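Clondgate Bench Kit for PC Teardown and Service — Our Review

Reviewed by Veronika Kerekes
Filed under: Arms and Kits, Electronics Work

I've wanted to write about the Clondgate kit since June, when a friend at a refurbishing shop told me she was thinking of buying two of them and could I please talk her out of it. I couldn't, not entirely! But I do have opinions, and some of them are about screws.

So, what you're buying. Clondgate is sold by Priltadon as a bench kit for working inside desktop computers: an arm, a black gripper, a small camera at the wrist, a second camera that watches the whole bench, a printed fixture plate for parts, and the software that ties it all together (they call that part Jondach, and yes, I kept typing it wrong). You bring the bench and the computers. My kit cost $1,893 on a monthly plan for the term I signed up for, and the arm goes back at the end unless you buy it out. Read that part of the paperwork twice. I didn't, and had a slightly embarrassing phone call on a Friday.

The jobs it's meant for are the small boring ones: lifting a memory module out of its slot, putting another one in, picking a part off the plate and carrying it over to the case. You show it a job by hand a bunch of times, it trains overnight, and in the morning you find out how good a teacher you are.

I ran mine on Dell desktops, mostly because that's what the refurbishing people see all day long. They're a decent test, too. The board is crowded, there are memory slots on both sides of the CPU socket, and a graphics card sits low down where the fingers want to be. I spent a lot of time staring at the wrist view and muttering.

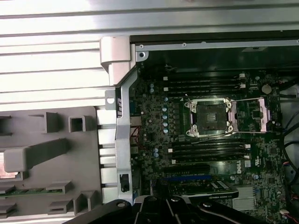 What's in the box

The arm comes in a foam-lined case with the base plate already attached, which I loved. Cameras, cables and the gripper are in a second box. The fixture plate is in a third, wrapped in enough paper to stuff a sofa.

Setup took me most of an afternoon. The manual allows 54 minutes, and maybe the person who wrote it had a helper and no dog. Bolting the arm down was easy. Getting the two cameras to agree about where everything was took three tries, and I'd have saved myself one of them if I'd noticed that the calibration page scrolls. Please scroll the calibration page.

The gripper

My favorite piece. The fingers are slim enough to get in next to things, and they hold a memory module without squeezing it like a lemon. I was nervous about the white clips at the ends of the slots, and for the first few runs I kept one hand on the stop button the whole time. By the second week I was drinking coffee.

It is less happy with anything round or shiny. Case screws are a lost cause with the standard fingers. There's a finer pair in the catalog, made by Szénási, and I borrowed a set for a weekend. Better, but they cost extra and you have to redo the calibration when you swap (scroll the page!).

The fixture plate

It's gray, it's 3D printed, and it does its job — parts sit in the same spot every time, so the arm always knows where to look. I put it to the left of the case, and that turned out to be the right call for my bench. You get the print files with the kit as well. I made a second plate with wider slots for about the cost of lunch, and the software accepted it after I'd filled in the little form.

My one complaint is that nothing on it is labeled. You'll remember which holder is for which part on Monday morning, and by the afternoon you'll be guessing. Get a paint pen.

The bench view

The wide camera doesn't look like much next to the wrist one, and I nearly left it off to save a cable. Don't! The wrist camera is great for the last inch and pretty useless for knowing where the rest of the computer is. With both of them running I could lay a case down a little crooked and the arm would sort itself out. With the wrist camera alone it went hunting.
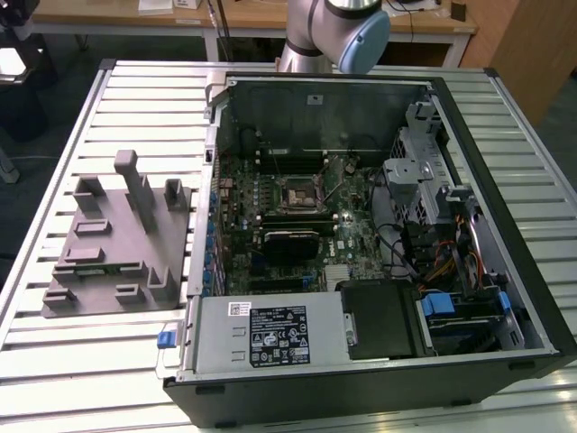 Photo: Veronika Kerekes

You'll want more clearance than the spec sheet suggests. The back wall of a tower on its side is a real wall as far as the arm is concerned, and it has to come over the top. I ended up moving my whole starting position up and back, and after that the bumps stopped.

How well did it do?

I kept a log, since my friend asked me to. Out of 124 memory swaps it needed my help on 9, and most of those were early on, before I'd redone my demonstrations at a slower speed. If you take one thing from this review, slow down when you're teaching. It copies your bad habits beautifully.

It isn't quick. I can do the same swap by hand faster, and so can you. Where it wins is the long dull stretch when you'd otherwise be standing there, and I got a fair bit of email answered.

Things I'd change

The stop button is on a cable that's too short for my bench. The software forgets your window layout every time it updates. And the support chat closes at 4 p.m., right when I tend to break things, although the people on it were lovely and once called me back about a loose connector I'd already given up on.

Should you get one?

If you open the same few models of computer week after week, I think so, yes. If every machine that comes through your door is different, I'd wait — you'll spend more time teaching than working. My friend ordered one and is holding off on the second until she's seen how the first gets along with her older stock.

Priltadon does a two-week trial with a deposit. Ask for the longer stop cable when you book it, they do have them.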